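Household and Shop-floor Handling Project
Interim progress report, March

1. Purpose of the work

The Stultville programme was funded to establish whether a two-armed machine can take on small sorting and tidying tasks in homes and in retail stockrooms. Work in this period was carried out in simulation, using a tabletop bench and small coloured pieces in place of household items. 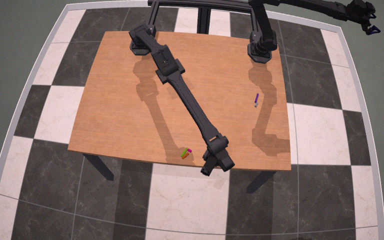
Figure 1. Simulated bench, with pieces near the front edge and on the right-hand side.

The bench task is called Oka. It stands in for clearing a kitchen worktop or returning stray goods to a shelf. Each trial is limited to 30 seconds, and a piece that is nudged out of place counts as a failed attempt.

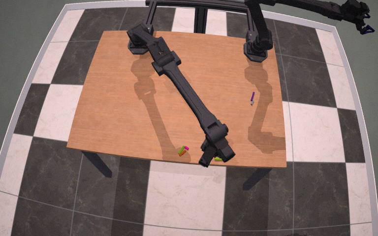

2. Results to date

Of the trials scored under the agreed rules, 59 per cent were completed without intervention. This falls short of the level that Gerkton, our retail partner, considers useful on the shop floor. Most failures arose where pieces lay close together, as they do in a cutlery drawer or a tray of mixed fixings.

Reaching the front edge of the table also remains difficult. The arms are mounted along the far side, and a long reach leaves little room to correct the approach.

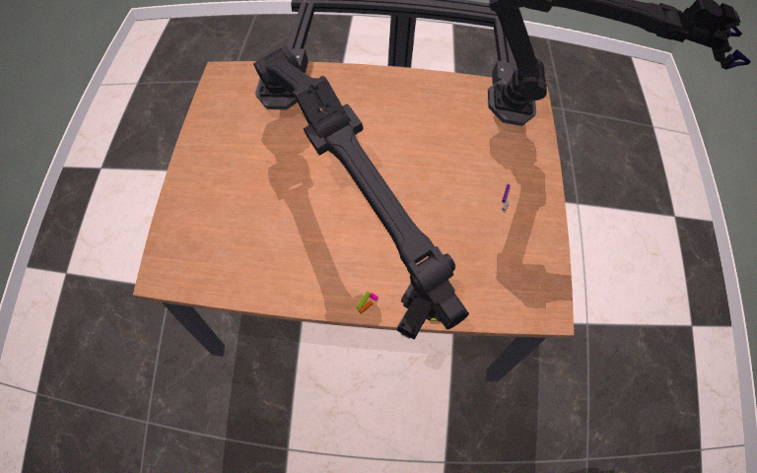

The Hoani control software was revised to slow the final part of each movement. Early results are better for single pieces and unchanged for groups. We do not yet consider the system ready for unsupervised use in a home, and folding, wiping and the handling of soft goods remain outside the present scope.

3. Next period

Four further task layouts will be added, including one with the pieces placed nearer the arms. 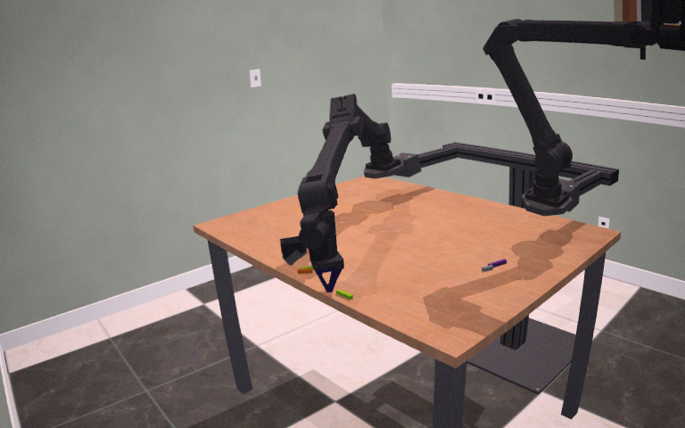
Trials on physical equipment will begin once the grouped-piece task meets the agreed threshold. Spending is within budget, and no change to the grant is requested. A revised timetable for the physical trials will be submitted with the next report.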